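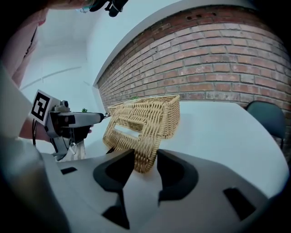 The Bielecka rectangular basket in light tan, with cut-out handle

We've carried the Bielecka for two seasons now, and it's still the one we reach for when a friend asks what to put on that awkward shelf by the back door. The weave is tight and made of thin, rounded strands, so it's kind to sweaters and dish towels (and to your knuckles!), and the handle opening lets you slide it out one-handed while the other hand is busy with the mail or the dog.

The color is a soft, strawlike tan that gets along with nearly anything. Dust it with a dry brush now and then, and please keep it off the radiator.

Item 2896. Ships in some 15 days. Gift wrap on request, just leave a note for Mercedes at checkout.

We use cookies to remember your cart. OK / Settings

Contact Wodside Home | © Wodside | Back to top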